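Clearing out the snack drawer

I finally did the snack drawer on Sunday. It had been getting harder to shut since July, and last week it stopped closing at all, so everything came out onto the worktop and then into the next room where there was more space.

For anyone new here, the snack drawer is the wide one under the kettle. It was meant for tea towels when we moved in. Rajkumari put a bag of peanuts in it the first week and that was the end of the tea towels.

Most of what was in there had come from the Chinese supermarket on the way back from work. I go in for noodles and rice and come out with packets I can't read. Devendra says I choose by colour and he has a point. There were also three half-eaten bags of crisps held shut with pegs, a box of crackers from Christmas, and a jar lid with no jar.

The crackers went in the bin. The crisps had gone soft — I tried one from each bag to be sure. Anything with a date I could find and which was still in date went in one pile, and I put the rest to one side to ask Modupe about, as she is better at finding the dates than I am. They are often on the seam at the back, in grey, where I never think to look.

I had bought a couple of clear plastic boxes for the drawer. They cost £2 each and I should have got them a year ago. My plan was drinks in one and packets in the other, with the tall things stood up so I can see what they are without digging.

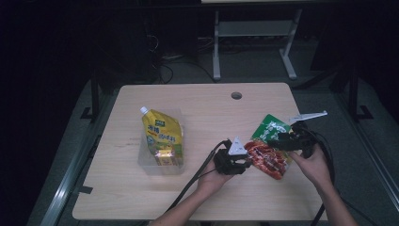

The drink pouches were the awkward ones. They won't stack and they slide about if you lay them flat, so standing up in a box is the best I can do for now. If they start falling over I'll wedge something in beside them, probably the tea bags.

Packets are easier. I'm putting the newest at the back, which I know I will forget to do by the end of next month.

The drawer shuts now. I've told everyone that anything opened has to be finished or pegged properly, and I've moved the pegs to the hook by the fridge. The tea towels are still on top of the washing machine. I might look at that cupboard next, but it has the slow cooker in it and I'm not in a hurry.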